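The Second Barrel

Ngan-ling Lam had been told the riesling was haunted, and she wrote that down in her notebook under "sales talk".

"I didn't say haunted," said Erick Obura. He was rinsing glasses at the sink with his back to her. "I said it changes. You taste it in the morning and it's one thing. You taste it at night and it's another."

"So do I."

"Fine. Taste it at night, then."

She had driven two hours to Povdale on the word of Mavis Marchetti, who bought for restaurants and had once sent her halfway across the province for a cider that smelled of wet dog. The winery was a steel shed behind a house, with 11 rows of vines running down to a creek and a sign at the road that still had the last owner's name on it, Haslinger, under a thin coat of green paint. Erick had bought the place in March. He had never made wine before. He said so freely, which she counted neither for him nor against him, having met plenty of liars who started out that way.

"Who made this, if you didn't?"

"It was in the barrel when I came. Two barrels. The first one I sold off."

"To Mavis."

"To Mavis, yes."

"And she paid what?"

He told her. Ngan-ling put the cap back on her pen. Mavis had quoted her 69 dollars a bottle as though it were a kindness, and Mavis had paid him 30.
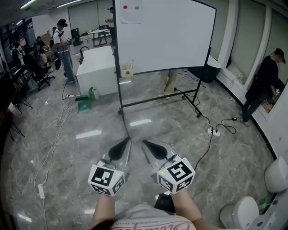 "She said it was a fair price," Erick said, when the quiet had gone on a bit.

"I'm sure she did. Did she taste it at night?"

"She didn't stay that long."

Ngan-ling took the glass he held out. The colour was good. The smell was lime peel and something like a struck match, and she waited for the match to blow off, as it usually did, and it didn't. She tasted and spat into the bucket. It was a decent, slightly stern riesling, the kind that people praise when they want to be thought serious.

"It's nice," she said.

"Only nice?"

"It's four in the afternoon. You told me it didn't count."

He laughed at that and pulled out a chair for her. She didn't sit. She walked the length of the shed and looked at the second barrel, which had a number chalked on its head and, under the number, a word she took for a vineyard at first. Nevow.

"What's this?"

"No idea. It was on both of them."

"You never asked?"

"Haslinger's in the cemetery at Brulano. I'd have to shout."

She rapped the barrel with her knuckles, low down, then higher, and higher again. The sound went hollow well before it should have.

"When did you last top this up?"

Erick turned off the tap. "Top it up with what?"

There was the ghost, then. A third of a barrel of air, and a man who thought the wine was changing because it had secrets. She could tell him now, or she could make him an offer first, which was what Mavis would have done, and had.

She sat down after all. "Have you got anything to eat?" she said. "I might stay till dark."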